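Frequently Asked Questions

I get a lot of email about the puzzle swap, so I finally sat down and put the usual questions in one spot. Last updated 5 May 2018.

What is the Modthorpe Puzzle Swap?

It's a mail swap for jigsaw puzzles. You send me a puzzle you're done with, I send you one you haven't done. I started it out of my spare room with 39 puzzles (mostly covered bridges, don't ask) and it sort of took over the house.

How do I join?

Send me a note through the contact form with your mailing address and the sizes you like. I'll write back with a list of what's on the shelf. Pick three in order of preference and I'll do my best to get you the first one!

Does it cost anything?

Just postage. You pay to mail yours to me and I pay to mail one to you. If you're outside the country I have to ask you to cover both ways, sorry - I tried it the other way for a while and it got expensive fast.

What sizes do you take?

Anything from 300 pieces up. The 1000 piece ones go out the door fastest by a mile. Smaller kids' puzzles I pass along to the Josgate library, so please don't count on a swap for those.

Can I pick up in person?

Yes, if you're near Modthorpe. Write first so I know to have your box ready.

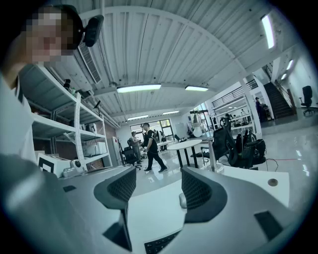
Short dark hair, white shirt, and a camera close by.

What if there's a piece missing?

Tell me! One missing piece is fine as long as it's written on the box. Two or more and I'd rather you kept it or used it for crafts. Please do finish the puzzle before you send it, even if you hated it, so we know. I check the edge pieces on everything that comes in, but I can't put them all together myself (I have tried).

How should I pack it?

Tape the lid on all four sides, then put the pieces in a zip bag inside the box as well. I've opened a package with 600 loose pieces of sky in the bottom of it and I don't want to do that again. A plain brown mailer over the top is plenty.

How do I find out what's on the shelf?

I keep one long list on my computer with the maker, the size, the picture and who had it last. It goes out by email at the start of each month. In April I sent out the wrong version, the one from before the big Grevavow donation, so if yours looks short that's why.
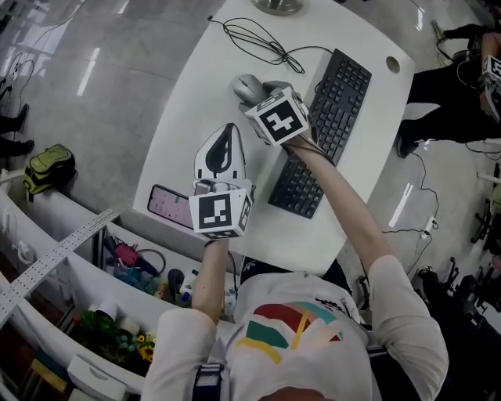 The new list is sorted by size first and then by theme, and I think it's a lot easier to read. If you'd like it on paper, send me a stamped envelope and I'll print you one.

Do you take wooden puzzles?

I do, but those only swap for other wooden ones. There are 26 of them right now. The Marchal harbor one has a waiting list, and I will add you to it if you ask nicely.

Can I keep a puzzle I really love?

Of course. It's yours once it lands on your porch. You only need to send another one when you want to swap again, and it can be next week or next year.

My package never showed up. What now?

Give it two full weeks, then write to me with your address and I'll look up the tracking number.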